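Mending talk, Broltholm library, 4th April
Speaker notes, long version (Tia has the short one on cards)

Wait for the tea urn to stop. Say hello, say thank you to Lorraine Bickerstaff for booking me again after I ran over last time. I'll try to behave!

Start with the coat story. My gran had one good winter coat and she turned the collar on it twice. When I was small I thought "turning a collar" was something you did with your hand when it rained. Explain it properly for the younger ones: you unpick the collar, flip it so the worn side goes underneath, and sew it back on. Pass the old shirt round while I'm talking, the one with one side done and one side not. Ask for it back this time.

Then go into why we stopped. I don't want to tell people off here. I bought a lot of cheap tops in my twenties and wore half of them, so I'm in no position. What I want to say is that most of us lost the habit because the sewing box went missing from the house, and once you haven't got a needle to hand you'll never mend a thing. Mine lives in a biscuit tin next to the kettle. Hold up tin. (Somebody always asks if there are biscuits in it. There aren't.)

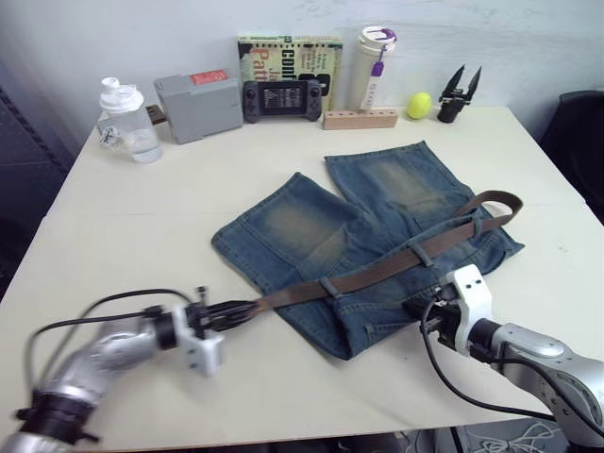
Now denim, which is what most of you will bring to the table afterwards. Everyone's afraid of jeans and they needn't be, it's good honest cloth and it forgives you. The bit I love is how it fades. Look at the sandy-brown patches high up on the legs of these, with the blue still darker down by the hem. If you ever patch a pair like that, please don't go and buy new dark denim for it, it'll shout at you from across the road. Cut your patch from an old pair that's faded to match. Mention Elsie Staniforth's bag of legs, she lets people rummage. Use a proper denim needle. I've broken 3 ordinary ones in an evening and it doesn't improve your language.

Pause for questions, but only 2, or we'll never get to the darning.

Darning. Show the mushroom. Say it's weaving, over and under, and that the first one will look like a spider had a bad day. Mine did. Leave the loops a tiny bit loose at the ends or the sock puckers and you'll feel it in your shoe all day long.

Eirini Dimitriou is doing zips at the far table after the break. I can't do zips. Send everyone to her.

Finish: tin, needle, thread, start with a button. Tea. Remember to thank Belmiro for the lamps.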